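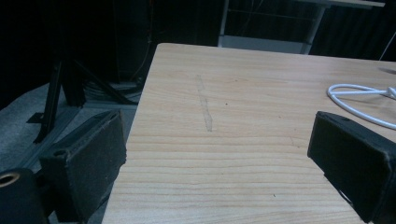 6.2 Failure analysis: the left hand that was right

The most instructive fault in our study came from a text file. Lurow, our bimanual policy, was trained on 451 demonstrations recorded with a pair of hand-held grippers. In 86 of them the left and right streams had traded names. The recording software, Urkent, assigned a side to each gripper in the order the two devices woke up, and on certain mornings in April they woke up in the other order. Every file passed our integrity checks, which tested for missing frames, clock drift and truncated video, and took the word "left" on trust.

The trained policy was confident and wrong in a consistent way. When a hat had to be picked up, the near arm would hold still while the far arm set out across its partner's workspace. The Baloyi force limiter stopped the arms on 6 trials before they met. Our first diagnosis was poor depth estimation, and we spent a good part of the month improving depth estimation, which is now excellent. 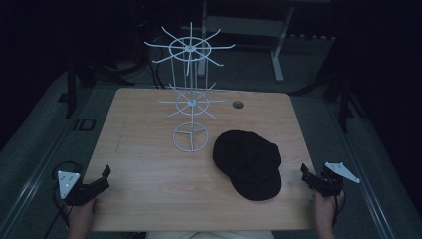 Side labels can be checked against the head view, where the operator's two hands are hard to confuse. Dalva Xavier did this by eye for the affected files. In the hat-hanging setup of Figure 2, the black cap lies to the right of the empty wire rack, and the right-hand gripper is the closer one to it. A label file that sends the left gripper for the cap deserves a second look. Nayara Brandão has since added a wake-up handshake to Urkent: the operator closes the left gripper once, and recording is refused until the left stream reports it. We retrained on the corrected labels with no other changes. The crossing motion did not recur in the repeat trials, and the depth estimator made no measurable difference.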